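Water play

Water play is a form of children's play in which water is poured, scooped, splashed or used to float objects. It takes place in baths, paddling pools, streams, tubs and purpose-made water tables, and is a common activity in nurseries and infant schools.

Equipment

Most settings use a shallow tub or tray on a stand or table. Cups, funnels, sieves and lengths of tube are often added, along with toy boats and animals. Food colouring or ice may be put in to vary the activity. Outdoor tables sometimes have a drain plug and a lid.

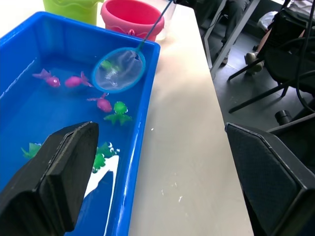 Fishing games are a popular variant. Players lift floating or sunken toys from the water with a net, a ladle or a rod with a hook or magnet. Fairground versions, such as hook-a-duck, give a prize according to a number marked under each toy.

Use in schools

Teachers use water play to introduce ideas such as full and empty, heavy and light, and floating and sinking. Britta Seidel, who ran the infant school at Comberg, kept a water tray open all day and let up to five children use it at a time. Her notes were later edited by Florian Rüegg. At Clenville, trays were brought indoors in winter and filled with warm water.

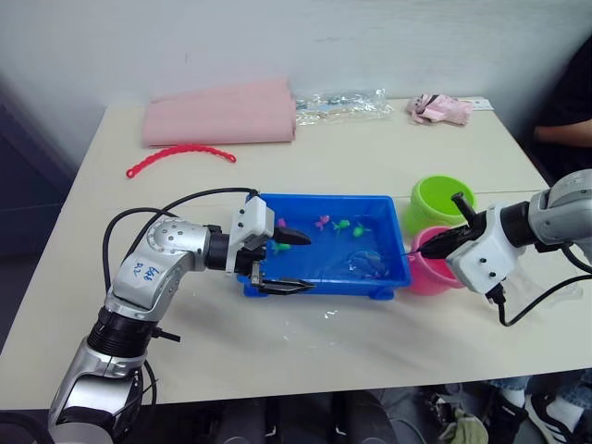

A blue tray of water on a white tabletop.

Safety

Young children can drown in very little water, and an adult should stay within reach throughout. Tubs are emptied after each session and stored upside down. Spilt water is a slipping hazard on hard floors, so mats are often laid under the table.

See also: Sand play, Paddling pool, Bath toy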